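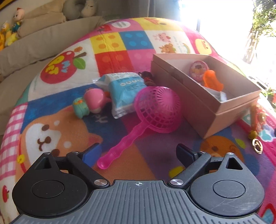 Toy library open day, Wornomora

Filed under: Out and about / Family visits

3 min read

The Stinamora toy library held its open day on Apr 24, 2021, in the old hall at Wornomora. Entry was free. I went mostly to ask about joining and stayed for the whole morning.

Sơn Hứa runs the front desk. She told me the catalogue now lists 1,857 items, from ride-on trucks down to single puzzles. A family membership is $50 a year and you can borrow 6 things at a time. Larger toys like slides have their own waiting list, and it was already long.

The play mat was the part I liked best. It's a patchwork of coloured squares with cartoon prints, bound in green, and small toys get sorted there with a cardboard box to hold them. Lụa Bạch, who looks after returns, said pretend food and kitchen bits are the hardest to keep in sets. Pieces come back in the wrong bag - or in a coat pocket two weeks later.
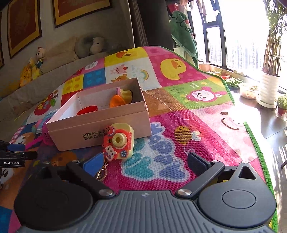

The camera toy, with its rainbow and kitten, beside the pink box on the mat.

Parking was tight. The lot behind the hall filled early and I ended up on the street near the bakery. Tea and biscuits were by gold coin, and the biscuits ran out before I got to them.

Tomás Torres gave a short talk on cleaning and mending. Hard plastic is washed after every loan, and anything cracked is pulled off the shelf. They are looking for somebody who can sew, mainly for dress-ups and puppets.

The next open day is in July. Bring proof of address if you want to join on the spot.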